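My great-aunt Kavitha Kulkarni kept the family tree in a biscuit tin, and she let people look at it the way some people let you hold a baby. You washed your hands first. You sat down.

I had come about Gopinath. Every family has one, she told me, and ours had the bad manners to have two.

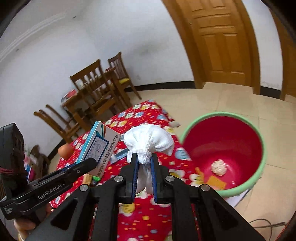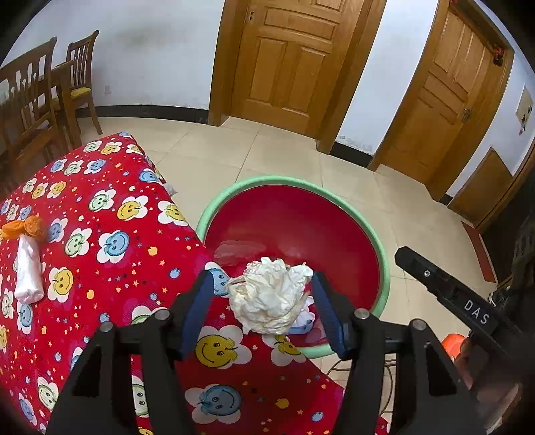
"Gopinath Arumugam of Grondcombe," she said, laying down a card. "And Gopinath Arumugam, also of Grondcombe." She laid down a second card. "One was a pharmacist. One owed money."

"Which one are we?"

"The pharmacist, naturally."

I had spent 78 evenings on this question, most of them with my cousin Anitha on the phone, and I wasn't so sure. The pharmacist, as far as we could tell, had died single at the age of 13, which seemed young for a pharmacist. The one who owed money had married, had nine children, and named the fourth after my grandmother's mother. Or the other way around, I suppose.

I explained this to Kavitha. She ate a cracker.

"Records," she said.

"There's a baptism. There's a ship's list. There's a letter from a man called Subramaniam asking for his 444 dollars back."

"And did he get it?"

"There's a second letter."

She put the lid on the tin, took it off again, and moved the pharmacist to the top of the pile. My grandmother used to do the same thing with the good tomatoes. For a minute I thought the visit was over. Then she dug down under the cards and brought out a photograph I had never seen, a man in a stiff collar with my own unfortunate ears.

On the back, in pencil, somebody had written *Gopi, July, before the trouble.*

"You've had this the whole time?" I said.

"It was under the pharmacist."

"Aunt Kavitha, what was the trouble?"

She looked at the man for a while, and he looked back at her like someone about to ask for a small loan.

"He had a shop," she said. "For a few months. It sold powders, for the stomach mostly. People got sick."

"So he was the pharmacist."

"I have always said so," she said, and held out her hand for the picture.

I called Anitha from the bus and told her we could merge the two files. She wanted to know who was going to pay Subramaniam.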